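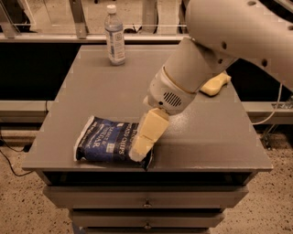
Harkbridge Community Board > Food and Kitchen > Salt and vinegar at home, which powder?

28 replies, 1,644 views

oat_and_rye
Posted July 8, 2022
Hello everybody. I moved to Harkbridge in January and I have become too fond of salt and vinegar chips. Now I would like to make them at home, in the oven, from normal potatoes. My first try was to boil the slices in white vinegar and then bake them. The taste was good for one bite and after that it was only potato. Second try, I sprayed vinegar on the finished chips, and they became soft like wet paper. I read that the factories use a vinegar powder. Does somebody know where to buy it in town, and is it worth the money? Please excuse my English, it is my third language.

bitunero
Your English is fine. You need the powder, there is no other way. Liquid on a fried or baked chip will always make it soft. The spice counter in the Draswood market hall has it in small bags, ask for it because they keep it behind the baking things. Mix it with very fine salt. Normal table salt is too coarse, it falls to the bottom of the bowl.

lowtide_kitchen
I don't agree with "no other way". I have made these for years with only liquid vinegar. The trick is in the boiling. Slice the potatoes 2 millimeters thick, put them in cold vinegar and water, half and half, bring it up slowly and let them stand in the pot until it is cool again. Then dry them very well on a towel. If you boil fast and take them out hot, the sour taste stays on the outside and the oven takes it away.

oat_and_rye
Thank you both. @lowtide_kitchen, I did boil fast, maybe seven minutes, and took them out at once. Do the slices not fall apart when they stand so long?

lowtide_kitchen
No, the acid keeps them firm. With plain water they would be mash. Use a waxy potato to be safe.

bitunero
Waxy potato for chips? Then they go brown before they are crisp. Every recipe I know says a floury one.

lowtide_kitchen
Every recipe you know is for the deep fryer. The question was about the oven.

Tesfamariam_St
I live above a bakery, so my kitchen is always warm and chips never stay crisp for me longer than an evening. Last month I tried both methods from this thread's older cousin (search "sour chips"). My opinion: the powder tastes more like the bag from the shop, and the boiled ones taste more like real vinegar. My children wanted the powder. I preferred the boiled ones, but with malt vinegar, not white.

quietpan
Small warning for all who buy the powder. Close the bag very well. Mine took water from the air and turned into a stone, I had to break it with a hammer. Also don't breathe over the bowl when you shake it. I coughed for a long time.

oat_and_rye
I was in Draswood this morning and bought the powder, the smallest bag. The woman at the counter told me to add a little sugar also. Is this normal?

bitunero
Yes, a pinch. Look at the list of ingredients on the shop ones, many have sugar or milk sugar in them. It rounds the sour taste.

quietpan
Milk sugar is a problem for some people, so please say it if you bring them to the street party.

lowtide_kitchen
I would leave out the sugar. If it is too sour, use less powder.

oat_and_rye
Report from my kitchen. I made one tray with powder on chips that were boiled in plain salted water, and one tray with the slow cooling in vinegar, no powder. The second tray was better than I expected, the taste went all the way through. But it was not so sharp as I like. So I put a little powder on them too, and now I think both of you are right. They needed 28 minutes in my oven, with the door open a little at the end for the steam. The thin ones at the corners got burned.

bitunero
I will accept this as half a victory.

Tesfamariam_St
What temperature? My oven has only gas marks and I always have to guess.

oat_and_rye
325 Fahrenheit, no fan. I think the fan would blow the thin slices on top of each other, but I did not test it.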